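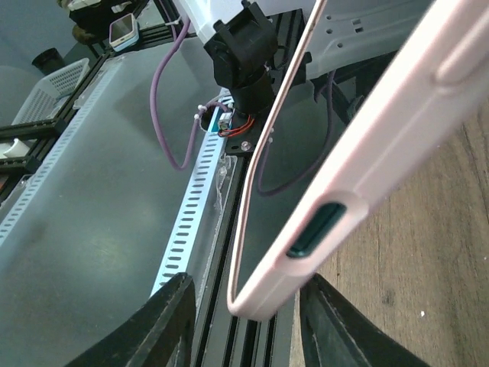

Pink case, side view. The oval button cutout has a dark teal-green insert.

Phone Cases, Pink and Green

Posted by Clive Pickering, June 6, 2019

This gallery belongs to the small-goods section of the Julwood household pages. Earlier galleries covered key rings and eyeglass cases. This one is about phone cases, and mostly about their edges, where most of the design work goes. The back of a phone case is a flat panel. The side has to hold the phone in, let the buttons work and give the hand something to grip.

Both colors came to us through Teófilo Marulanda, who runs the counter at Brekel in Kuvville and has sold cases there for five years. He keeps a drawer of odd ones that were returned or never claimed, and he let us borrow from it.

The first picture is worth a second look for the rim. On the pink case the outer lip is thin and curls around at the end. A lip like this is what keeps the glass off the table when a phone is set face down. It is also the first part to stretch if the case is pulled on and off every day. Teófilo tells customers to start at one corner and work along the long side, and to take the case off in the same order.

Farther up the same side is a long raised ridge for another button area. Raised buttons are easier to find with a thumb in a coat pocket. They can also feel stiff for the first week or so.
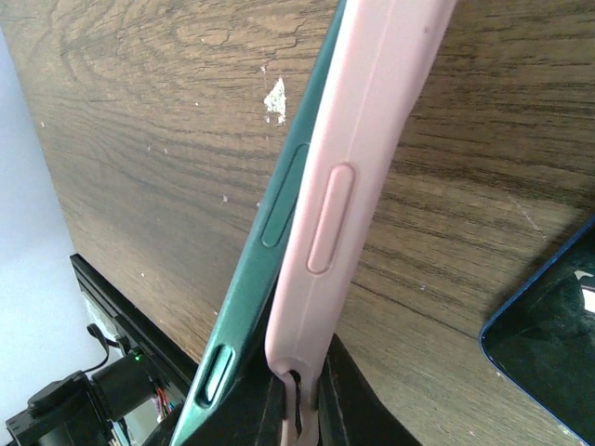

Pink and Green Together

Pink silicone on the right, dark teal-green on the left, both edge-on against brown wood grain. The pink has a soft matte finish. The green is slightly glossy and picks up light along its upper edge.

The buttons differ too. The pink one has a cover shaped like a pill, with rounded ends. The green one has a long raised ridge, and lower down a shorter oval with a dark outline around a lighter green center.

A loop or strap in the same pink comes off the lower part of the pink case. Brekel customers ask for loops mainly for carrying a phone on one finger while unloading groceries. Teófilo stocks fewer of them than he did, as people now tend to buy a separate cord.

Care Notes

Matte silicone picks up pocket lint. Wash it in warm water with a drop of dish soap, rinse it and let it air dry before the phone goes back in. Do not use rubbing alcohol on a colored case without trying it on the inside first.

Glossy cases need less washing but show fingerprints. A dry cotton cloth is enough.

Light colors can take on dye from new jeans. Once it has set, it usually stays. Dark green hides this better than pink does.

If grit gets under a button cover, use a soft toothbrush from the inside. A pin will tear the edge.

Next Gallery

The July gallery will be on desk trays. Readers have asked for the Noguchi tray from our spring list, and two of them will be included. Letters about this page can be left at the Brekel counter or sent to the Julwood address. Please say which picture you are writing about.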